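Home | Projects | Join | FAQ | Contact

Wisum Demonstration Drive: Frequently Asked Questions

Last updated 9/12/22

What is Wisum, in one breath?

Wisum is the kitchen side of the Danamance project. People steer a simulated robot arm through small chores, we save what they did, and a learning system studies the recordings in the hope of someday doing the chores alone. So far it has picked up our bad habits faster than our good ones.

Do I need to know anything about robots?

No. If you can move a mouse without hurting yourself, you qualify. There is a practice kitchen you can wreck as often as you like, and nothing from it is saved.

How many demonstrations do you want?

The target for this round is 3000. We had 2518 at the last tally, counting only the ones that passed review. The tally is done by a script, and Settimio Fiore then checks the script by hand, for reasons he has declined to share.

What does a session look like?

You get a task in one sentence, such as "pick up the knife" or "close the drawer." You do it, press Save, and the kitchen rearranges itself for the next one. Most people get through some 60 attempts before their wrist files a complaint. Stop whenever you want. A tired demonstrator teaches the system to be tired, and it's a very good student.

Why does the countertop keep changing?

We swap surfaces, lighting and clutter between runs so the system doesn't decide that knives live only on beige laminate. Slender gray knives on dark, heavily veined marble are in the current set. Line the fingers up on either side of the handle before you close them, and take your time over it.
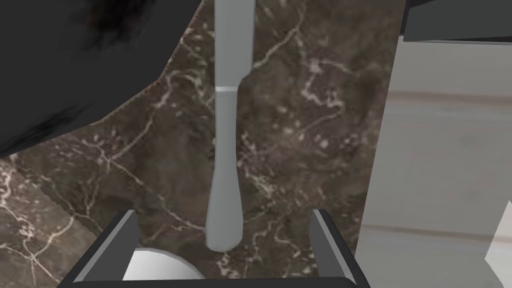

What happens if I drop something halfway through?

Pick it up and carry on. A dropped object followed by a clean recovery is worth keeping, and we tag those separately. If it has gone off the counter and onto the floor, press Discard and start the next one.

Can I just do the same motion every time? I've gotten good at it.

Please don't. Come in from the left now and then, or a little higher, or slower. We once received a whole evening of nearly identical grasps from a very dedicated contributor, and the system learned to grab that one patch of air beautifully.

Who decides whether my demonstration is any good?

Two reviewers watch each one at double speed. They reject runs where the object is shoved across the counter, where the arm passes through the cabinets (it can happen - tell us when it does), or where nothing moves for a long while and we suspect lunch. You get 3 rejections in a session before somebody writes to you, politely.

Does the Dufour controller work?

It does, with the Aklow plug-in installed first. Install them the other way around and left becomes right. A few people claim to prefer this.

Can I have my recordings deleted?

Write to us through the Contact page before the end of June and give your session code. After that the set is frozen for training and we can't pull single runs out of it.

Home | Projects | Join | FAQ | Contact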